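Pegboard (activity board)

A pegboard, also peg board or activity board, is a flat board with holes, slots or raised posts that take loose parts. Used in play, in schools, in hand therapy and in job testing. Not the same thing as perforated hardboard, the wall panel sold for hanging tools, though the two share a name and get mixed up in store listings.

History

Boards with holes and pegs are very old. Most early ones were for games or for keeping score. A town inventory from Dreltiren, dated 1382, lists "a borde with pinnes" among the goods of an inn, and this is often given as an early written mention, but the entry doesn't say what the board was for. Could have been a game. Could have been a tally for drinks owed.

Boards made for teaching came much later, when schools for small children began to buy sets of plain shapes and fitted trays. Factory tests followed. Employers wanted a quick way to see who could handle small parts, and a timed board was cheap and easy to score. The Fleury board, a long narrow type with two rows, dates from this period and was copied widely. Few originals survive with all thier pegs.

Construction

Wood was standard for a long time, mostly beech or maple. Plastic and foam are now common, foam mainly for toddlers and for patients with a weak grip. Holes are drilled or molded. Depth matters more than people expect: too shallow and the pegs tip over, too deep and they are hard to pull out. Some boards have a raised rim so that dropped parts stay put.

Pegs vary. Round, square, keyed (a ridge on one side, so the peg must be turned before it goes in), mushroom-headed. Larger boards use knobs, disks or rings in place of pegs. Color is used for sorting tasks and pattern copying. Many clinics prefer a plain board with strongly colored parts — easier to see for users with low vision.

Layout

Grid layouts are the most common. The Zendell layout, popular in clinics, has 40 positions in five rows of eight, with a tray along the top. The Testent layout is bigger, 88 positions, and is split down the middle so each hand has its own half. Free layouts have no fixed grid and are mostly sold as toys. Boards are normally laid flat on a table, in front of the user and centered, though a tilted stand is used when reach or shoulder movement is the thing being worked on.
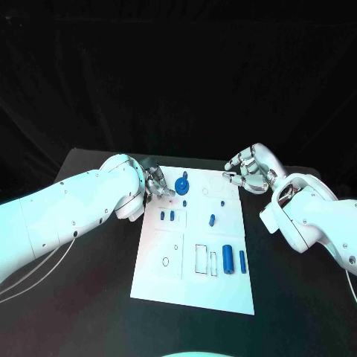 Use in therapy and testing

Typical tasks are filling the board, clearing it, copying a pattern, and turning each peg over in place. One hand, then the other, then both together. The strong hand usually goes first. Times are written down in seconds and compared with tables for age, but the tables differ from maker to maker and scores from one board can't be moved to another.

A full session with a Zendell board takes some 7 minutes, longer with breaks. Practice effects are a known problem. People get faster on the second try whatever their condition, so most manuals call for a practice run that isn't scored.

Use in schools

Counting, sorting, simple patterns, left and right. Also used before handwriting lessons to build finger strength. Rubber bands stretched over pegs turn the board into a geoboard, which is covered in its own article. Small pegs are a choking risk and are not reccomended for children under three.

Storage and care

Wooden boards should be wiped, not soaked. Swollen holes are the most common fault, lost pegs second. Plastic boards can be washed in warm soapy water and air dried. Spare pegs are sold by the bag, but sizes are not standard, so measure first.

See also

Geoboard
Shape sorter
Cribbage board
Perforated hardboard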